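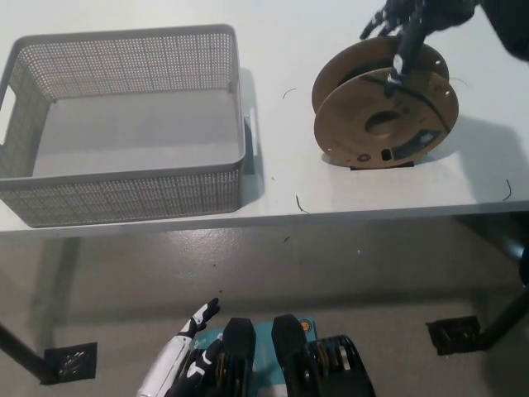 A demonstration is one complete go at a task, recorded from start to finish, and you will need a lot of them before the learning system does anything you'd show a visitor. For our spool task at Koltness we kept 146 out of 245. Most of the rejects were my fault, and most of mine came from starting the recording before I had decided what the hand was going to do. So decide first. The spool stands on its rim, the mesh basket sits to its left with nothing in it, and the fingers go to the upper part of the front flange. Say it out loud if you must. Blandine Hoarau does, and her keep rate is much better than mine.

Setting up

Clear the table of mugs, phones and anybody's lunch. Leave small bits of stray filament if your real workbench has them, but move them between goes. Ours stayed put for a whole afternoon in February, and the first trained version, which we called Daly, became oddly attached to them. Take them away and it hovered over the spool like a man who has forgotten why he came into the kitchen.

Tuck in the loose end of the filament on some goes and leave it trailing on others. Write down which.

Recording

1. Bring both arms to the rest position and wait two seconds.
2. Press record, then move. Please keep to that order.
3. Reach slowly. If you dither above the spool, the system will learn to dither, and it will be very good at it.
4. Close on the flange, lift, carry across, lower into the basket. Let go only when the spool is supported.
5. Return to rest before you stop the recording.

If you fumble the grip and recover, keep the go and tag it "recovery". If you fumble and swear, keep it anyway; there's no sound.

Changing things

After every few goes, shift the basket a hand's width or turn the spool a little. Margaux Rey at our Wultthorpe site swaps operators as well, which stops the whole thing inheriting one person's bad elbow habits.

Sorting

Watch everything back at double speed the same day. Bin any go where the spool leaves the view or the recording starts mid-reach. Train a first version once you have 100 good ones, see where it fails, and record more of exactly that. Ours failed at letting go, so the next batch was nearly all basket.

Copy the files to the Tusgate drive before you go home. I have one afternoon's work that I can describe to you in detail but can't show you.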